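Subject: Re: [smallscope-phot] Karenitz flats, again
In-Reply-To: message from Emlyn Pritchard

All,

Quick one, I have to be out of the door soon and the dome motor guy is coming. Emlyn's message is quoted at the bottom for those who joined the list in the meantime. Sorry for top posting, I know, I know.

Short version: I don't think it's the filter wheel. I think it's scattered light getting into the twilight flats and then Tisinier divides it happily into everything we took since April. Long version follows.

I went back through the April nights and pulled the raw flats, not the masters. The masters are useless for this, they've been combined and normalized and whatever was moving between exposures is smeared out. In the raws the gradient turns with the telescope. East side of the pier, bright corner is lower left. Flip, and it goes to the other one. Dust donuts stay put, vignetting stays put, only the gradient walks. A filter wheel not seating right would not do that. Or I can't see how it would. Happy to be told.

Also it's worse the earlier you start. The first flats of the evening are the bad ones, sky is still bright, and the slit at Karenitz faces pretty much at the glow. By the time the sky is dark enough for the R filter the thing is nearly gone, which is why we all looked at R and said it's fine. B is a mess. We do B first.
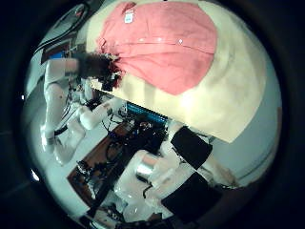
So what to do with the data already taken. I see these ways:

- drop the twilight flats and rebuild masters from sky, i.e. median of the science frames themselves. Works if the fields are sparse enough and there was enough dithering. On the asteroid nights there was. On the cluster nights no way.
- fit a plane to each raw flat, divide it out, then combine. Quick, bit of a hack. Removes real large scale structure too if there is any, and with that reducer there probaly is.
- do the star raster thing. Same star stepped over the chip on a grid, measure it everywhere, look at what's left. It takes a photometric night and we don't get many.

I tried the plane fit yesterday evening on a single B night. Scatter in the check star went from 12 millimag to 5. Not bad for a hack. Comp stars near the edge improved most, as you would expect. Haven't tried it on the other nights so don't go quoting me.

Somebody asked off list whether Tisinier can do this itself. Sort of. There is the surface option in the flat module but it runs after combining, so it's the wrong way round for us. I wrote a small script that does it before. It's ugly. It assumes the Selteo header keywords, so PIERSIDE has to be there and has to be spelled the way Selteo spells it. Sæther people, yours is spelled different, you'll have to edit the line near the top. Will put it in the shared folder tonight if I get home at a normal time. No readme. There's a comment.

One thing to watch, the script throws away saturated flats without telling you. If your master comes out noisy check how many went in. I got caught by that myself, was staring at a V master for ages, turned out to be 2 frames. Two! Everything else had been thrown out. So now it prints the number. Still doesn't stop you. 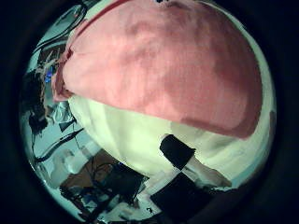

On the baffle. I know this has come up before and got stuck on who drives out there with the tools. But really, if the light is coming past the secondary then no amount of processing is going to fix it for good, it'll be different every time the moon is somewhere else. There's a bit of black flocking paper in the cupboard at Karenitz, on the shelf with the old eyepieces, should be enough to line the focuser tube. I would start there before anyone builds anything. Cheap test: point at the twilight sky, camera off, look up the tube from the focuser end. If you can see sky that isn't in the mirror, that's your problem. Takes no time. Do it on both sides of the pier pls.

And when the camera is off anyway, wipe the dessicant cap. It's disgusting.

Rotator: leave alone. I mean it. Last time it was touched we lost the angle zero point and the plate solves went funny until someone noticed.

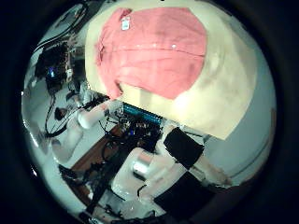 Dome flats, because that will be the next question. We could do them, we have the wall and the lamp, but the lamp is too red and B would need exposures so long that the shutter isn't even the issue any more. The other way is a cloth over the tube during twilight, which kills most of the directional light and is what half the small telescope crowd does. If we go for that then it needs to be plain white, no color, pulled tight, no wrinkles, no seams. Take the pink thing there: seam lines across the middle, a tag in the corner, a tiny white button or whatever it is near the center. It's all far out of focus on a tube that size so the button by itself won't show, but a doubled layer of fabric over part of the aperture is a brightness step and you get a slope across the chip again, exactly the thing we're trying to get rid of. And pink into a B filter, please no. Old bedsheet, embroidery hoop, done. Wash it first without softener or whitener, some of those glow under blue sky and you really don't want that in B either.

I'd take cloth flats and bare sky flats the same evening, same filter, alternating. Divide one by the other. If the ratio is flat I'm wrong and will buy Emlyn a beer. If it's a slope that flips with the pier then we know.

Somebody with clear sky, please. It's been cloud here all week.

Then the question of what's been submitted. We've sent in B magnitudes from those nights. My feeling is that for anything in the middle third of the chip the error is smaller than what we claimed anyway, and for the edge ones we should flag and resubmit. Not withdraw. Flag. I'll make the list of which ones if someone else does the resubmitting, I can't stand that upload form.

Shutter map was fine by the way, checked it while I was in there. Linearity I did not check. Should have. Bias level had drifted a little over the spring but the overscan takes care of it.

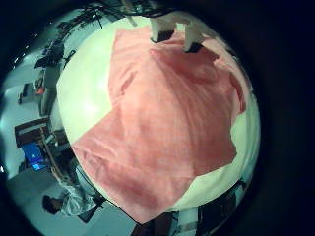

Emlyn Pritchard wrote on 18th June:

> Hi everyone,
>
> I know flats are nobody's favorite topic but I've been re-reducing
> the spring asteroid runs from Karenitz and the B band is giving me
> trouble again. Same target, same comps, and there is a jump at the
> meridian flip in every single B run. V has it too but small. R
> nothing I can see.
>
> My first idea was the filter wheel. We know the Selteo unit had the
> detent replaced, and if the B slot is not coming back to the same
> place each time then the dust shadows would shift and the flat
> would be wrong by a little everywhere. I blinked a few flats to
> check and I thought I saw a donut move, but I've been looking at
> them so long that I wouldn't bet on it.
>
> Things I have tried so far:
>
> - different comp stars (no change)
> - bigger aperture (slightly worse)
> - flats from the night before instead of the same night (jump is
> still there, other direction!!)
> - leaving the flat out altogether (jump smaller?? which can't be
> right, or it can and I don't like what it means)
>
> At the moment I'm just shifting the after-flip half to match the
> before-flip half, which gives a nice looking curve, but I would
> rather not publish a period that depends on me having moved half
> the points by hand. For a slow rotator with 4 nights of data you
> can get nearly any period you like that way.
>
> Did the Sæther group ever see something like this with the same
> reducer? I seem to remember a thread but the archive search is
> not finding it.
>
> Also is there a reason we always do B first at dusk? I've only
> ever done it that way as it's how the sequence file was set up
> when I got it.
>
> Emlyn

Oh and on that last point, yes there's a reason, B needs the brighter sky. Less light gets through and the chip is poor in the blue. You can't just swap the order. You could do B at dawn, last, but then you're up at dawn, and the glow is on the other side, so you'd get the gradient mirrored. Might be worth doing a single time as another test. Not by me.

The Sæther thread was under "ghost" in the subject, not "flat", try that. They had a ring, ours isn't a ring, but the bit about the reducer spacing is worth reading.

The leaving-it-out result is the best clue in the whole message imo. If the jump shrinks without the flat then the flat is putting it in. Emlyn, can you send me the raws for one of those runs, flats too, whichever has the worst jump? Not the masters. Raws.

Motor guy's here, gotta go.

_______________________________________________
smallscope-phot mailing list
To unsubscribe or change to digest mode use the list page.
Attachments over the size limit are held for approval.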